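Home Diary Older entries Dye notes Garden Links Contact

20th June

Got to the workroom at Fondcombe before nine and had the long white table for the whole day. The plan was to get the colors done: yellow, blue and the pink that keeps going orange. I did most of it. Writing this up at the kitchen table with my shoes off.
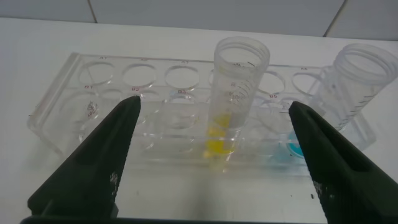
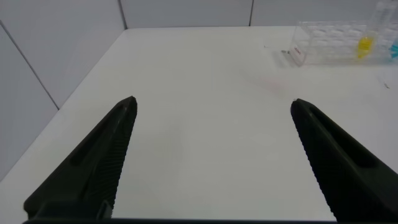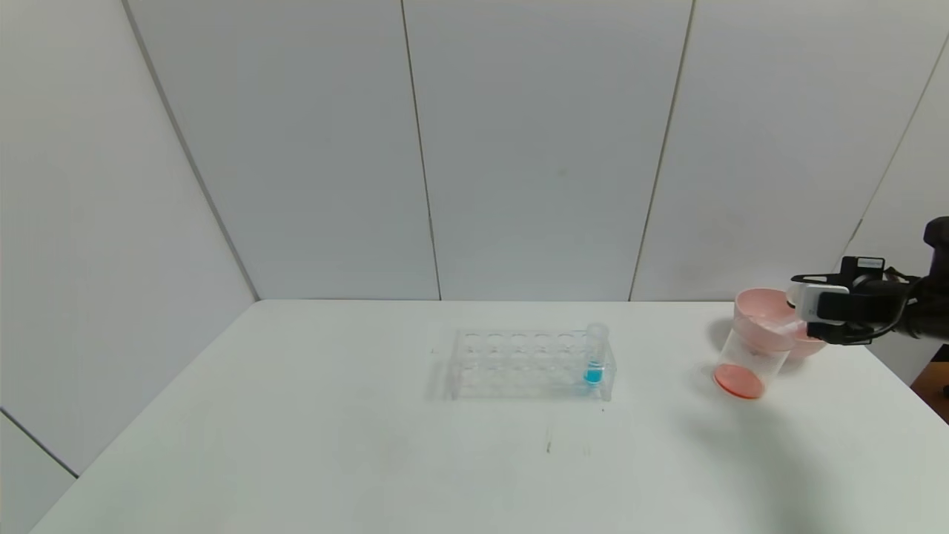

The white table at Fondcombe.

I took the bus from Kovgate, 40 minutes with the roadwork on Usman Street. Should have left the car keys at home, they wore a hole in my jacket pocket and I spent part of the ride fishing them out of the lining. The driver let me keep the crate on the seat beside me. I had packed it last night with dish towels between everything, and nothing had shifted when I opened it.

Wiped the table first thing. It always looks clean until you put something clear down on it, and then you see what was left from the time before. I use warm water with a little dish soap and then plain water, and dry it with a cotton towel that doesn't shed. Paper towels leave bits. I went over it again after lunch and I still don't think it's perfect. Pink is the worst for leaving a mark. You get a faint patch that you can only see when you look across the table at a low angle, and rubbing it just makes it wider.

The acrylic rack is the good purchase of the year. For a long time I stood tubes in a mug with rice in it, which worked until somebody bumped the mug. The rack has its holes marked in small reddish print, A along the back and B along the front, so I can write "B2" in the notebook and know what I meant a week later. My old notes say things like "the one near the window," and I have no idea what half of them refer to. The one drawback is that being clear it picks up whatever color is in it. Put a yellow in the front row and the plastic near it goes yellow too, and you can't judge the shade properly until you lift the tube out and hold it against the white. I spent some time this morning thinking the yellow was stronger than it was.

Yellow notes, for the book. Praltis powder, the new packet. Mixed a weak batch in the jar and moved a little into a graduated tube. It wants less powder than the label says. At label strength it is a highlighter pen, and what I want is closer to straw. Second batch at half was better. Third at a quarter looked right in the tube and will probably be nothing on cotton, but I won't know until the swatches come out. I kept the second and poured the others into the waste jug.

Blue is the easy one. I have never had trouble with the blue from Praltis. It dissolves without stirring, it stays the same overnight, and a small amount in the bottom of a tube is all you need to see what you've got. It is also the one that gets everywhere. A drop in the wrong place on clear plastic looks like a lot more than a drop. I keep a folded towel right beside me for blue, and I change it before I touch any other color, after what happened to the gray scarf in November.

The pink took the rest of the day. I've been calling it pink because the packet calls it pink, but in the cup it comes out salmon, and when it is thick it is nearly orange-red. It settles, too. You pour it into a clear cup, go to wash a spoon, and when you come back most of the color is sitting on the bottom. I tried it in warmer water and it made no difference I could see. I tried straining it through a piece of old pillowcase and ended up with a stained piece of pillowcase. What seems to help is a pinch of salt and leaving it alone, so tomorrow I'll try leaving it alone for longer.

I use the light pink bowl for all of this. It was a cereal bowl once. It isn't ideal to mix pink in a pink bowl, and I know that, but it is the right width for my hand and the clear cups sit inside it without tipping. I look at the color in the cup and do the messy part in the bowl. If I see a white one the same size at the thrift store I'll get it.

Lunch was bread and the end of the lentils, eaten outside on the step. It was warm enough to sit without a sweater. The grass behind the building had been cut and there was a blackbird working its way along the edge. I meant to stay ten minutes and stayed a good bit longer. I also forgot to bring a fork, so I ate the lentils with the bread.

In the afternoon I did the swatches. Cut the cotton into strips, wrote on the corners with the laundry pen, wet them all out in the sink. One end of each strip goes in and the other stays dry, so there is something to compare it with. I used 17 ml for each one, measured in the graduated tube. I used to guess, and the guesses got bigger as the day went on. Measuring every time is slow and a bit dull. I put the radio on quietly and got through it.

A few things I want to remember:

The little numerals on the tube are easier to read with a piece of white card held behind. The table is white but it is underneath, and that is no help.

Rinse the tubes straight away. Yellow rinses out with one fill of water. Blue needs a brush.

Don't rest the lid of the pink on the table.

The bottle brush is at the end of its life. The bristles at the tip are bent flat and it doesn't reach the round part at the bottom of a tube anymore. Get another, and get the narrow one.

Cleanup took longer than I wanted, as always. I washed the bowl last. The rack I did by hand with lukewarm water, hole by hole with a cotton swab, and then stood it on its side on a towel. Hot water makes acrylic go cloudy, or so I was told when I bought it, and I'm not going to test it on the only one I have. The waste jug went down the utility sink with the tap running. I wiped the table one more time and then wiped the wall panels behind it at the left, where they get smudged at elbow height. The smudges mostly stayed. It may be something in the paint. The seams between the panels collect dust too, and a dry toothbrush gets it out, but I did only the one closest to me before I ran out of patience.

There's a shelf number to note as well, or I'll forget it: my crate is now on 2145, the low shelf by the door, and not up on top where it was. Much better for my back. I left the swatches pegged over the sink with a sheet of newspaper under them and my initials on the newspaper. They should be dry by the morning.

Got the bus at 6 and stood the whole way. My fingertips are slightly blue in spite of the gloves. One glove had a pinhole in the thumb, which I found by filling it with water at the sink after I'd finished. I should do that before I start.

Supper was eggs and the rest of the spinach. The spinach in the back bed is bolting and I'd better pull it this week and put the beans in. I watered the pots and left the beds, as it looked like rain. It hasn't rained yet.

Wrote the yellow amounts into the clean book after supper, in ink, with the hole marks beside them. The blue I'll copy from last time with the date changed. The pink page I've left empty apart from the heading. I did write "salmon?" in pencil under it.

For tomorrow: safety pins, the other towel, a fork, salt in a proper jar, and the white card. Look at the strips in daylight by the door before deciding anything. Ask at the desk whether the table is free in the afternoon as well. If the yellow at half strength has taken evenly, cut a bigger piece and try it on the pillowcase I haven't ruined. Return library books on the way home.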